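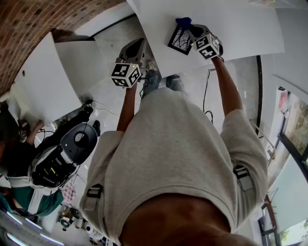 Recording with the hand-held grippers at Tranden: a small picture frame on the white table, marker cubes on top.

I'm looking for a perception software person to come and sit at the desk next to mine. I'm Gráinne Mulligan, I look after perception and tooling at Tranden, and I've been asked to write this advert myself, so please forgive the lack of corporate polish.

We write software that teaches robot arms to handle everyday objects. People wear the kit, pick things up and put them down with a gripper in each hand, and my bit of the team turns those recordings into something a planner and a controller can learn from. The marker cubes give us the pose of each gripper, the head camera gives us the view, and then there's a long and (to me) very enjoyable fight to get all of it to agree about where everything was and when.

The codebase is called Listuldale. It's mostly Python with C++ where Python got too slow, and it has 1,089 tests, a fair few of which I'd like you to argue with me about. The planning side is called Fothergill and belongs to Lutz Baumgart, who will be your other main colleague. He is patient with questions and very impatient with undocumented coordinate frames, so you've been warned!

What would you be doing? In the first few months, mainly pose tracking. Our cube detector is good when it can see two faces and gets wobbly when it can only see one at a steep angle, or when a hand or a sleeve gets in the way. I want it to tell us how sure it is, and at the moment it just hands over a number and looks confident. After that there's time alignment between the streams, which works but is held together by a script I wrote in one afternoon and have regretted ever since. We also need a proper replay tool. We have 3,000 recordings, and if you want to check one properly you still open three windows and scrub through by eye — I'd love to hand that over to someone who cares about nice tools.

You'd also put the kit on now and then and record some sessions yourself. I do it, Lutz does it, and I think you write better tracking code once you've tried to hold a gripper flat against something small while thinking about your elbows.

You'll need to be comfortable with camera geometry (calibration, transforms, reprojection error, all that) and to have shipped some code that other people had to rely on. I don't mind if that was in robots, mapping, film or something I've never heard of. Filtering or state estimation would be a real plus. So would any experience with fiducial markers, even if it was mostly swearing at them. You don't need a PhD, and you don't need to know anything about learning policies, we can teach you that part.

It's a permanent job and full time, although 9 days a fortnight is fine and several of us do it. You'd need to be in the building for recording and for testing on the arms, and the rest is flexible. The salary band has been agreed with Finance and I'll send it to you before we talk, so just ask.

To apply, send me a CV and 100 words or so on a bug that took you far too long to find. No covering letter, please. If I think we might get on, we'll have a chat on the phone, then you'll come in for a morning, look at a bit of Listuldale with me and a bit of Fothergill with Lutz, and have lunch with us. There's no whiteboard test. I'd like somebody to start in June, but I can wait for the right person.

Questions are welcome before you apply, even small ones. I'm easiest to catch after 4 pm, when the rig is usually free and I'm back at my desk.

Gráinne

Other openings at Tranden
Controls engineer, arm and gripper team
Planning software placement (Fothergill)
Recording session participants, paid, part time
Build and release engineer

Contact us | © Tranden, all rights reserved | Back to top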